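Kitchen Table Sorting Day Draws a Full House in Jotville

JOTVILLE – A program that helps residents clear out crowded kitchens held its spring session in May, with 11 households taking part over a single weekend.

The Jotville Home Sorting Days began as a swap of spare plates and pans. Residents now sign up to have one surface in the home, usually the dining table, used as a sorting spot. Small items are brought to it a few at a time and each one is given a place to go back to.

Organizer Sunee Kaewmanee said the table is the best place to start.

"Drawers hide things," she said. "Put the sticks and cups and spoons out on the cloth and you can see what you own. Most people find they have three of something they thought they had lost."

At one home, the work took place on a checked tablecloth printed with large stars, next to the kitchen. Paper and plastic cups, thin wooden sticks, chopsticks and long-handled spoons were among the small goods on hand.

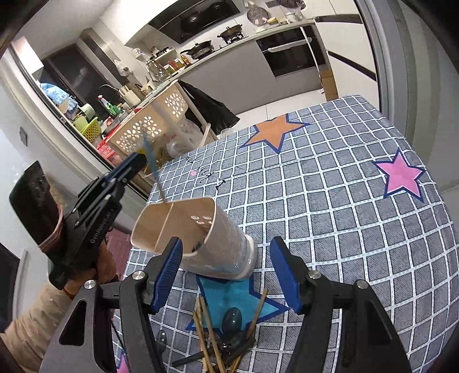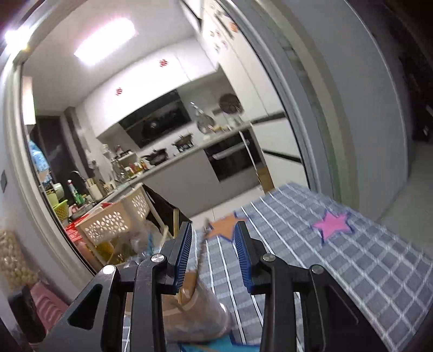
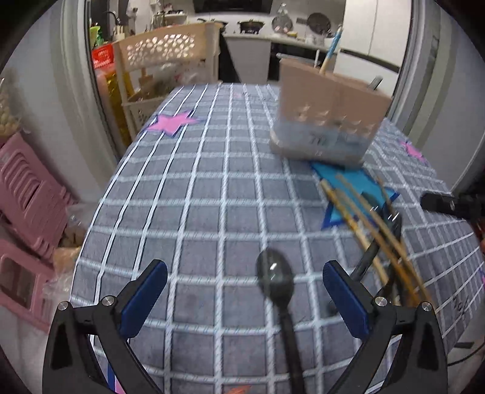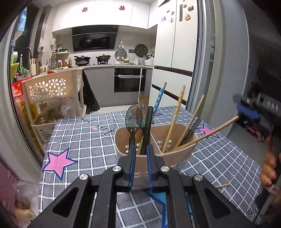

What to keep and what to pass on

Kaewmanee asks each household to start with long, thin items such as skewers, chopsticks and reed sticks. They roll, they get mixed together and they take up more drawer space than their size suggests. A caddy with a divider works well for the ones used every day. Craft sticks go in a separate box with a label, away from anything used for eating.

Cups are next. Disposable cups that have been cut, taped or poked through for craft projects should be kept with the craft supplies. Clean, unused ones can stay in the kitchen.

Open racks are suggested for vegetables and dry goods in homes with little counter space. Kaewmanee recommends putting the heaviest bags on the lower shelves and checking the produce basket every Sunday.

Residents passed on 102 items over the weekend, most of them utensils, lidded tubs and mugs. They were taken to the Pylypenko Hall exchange shelf, where anyone in town can pick them up at no charge. Items left after two weeks are offered to the hall's own kitchen.

The next session is planned for the fall. There is room for 70 households, and sign-up sheets will be at the hall and at the Varetti hardware store. The program pays for its boxes and labels with a $400 grant from the town. Households may bring their own containers if they prefer.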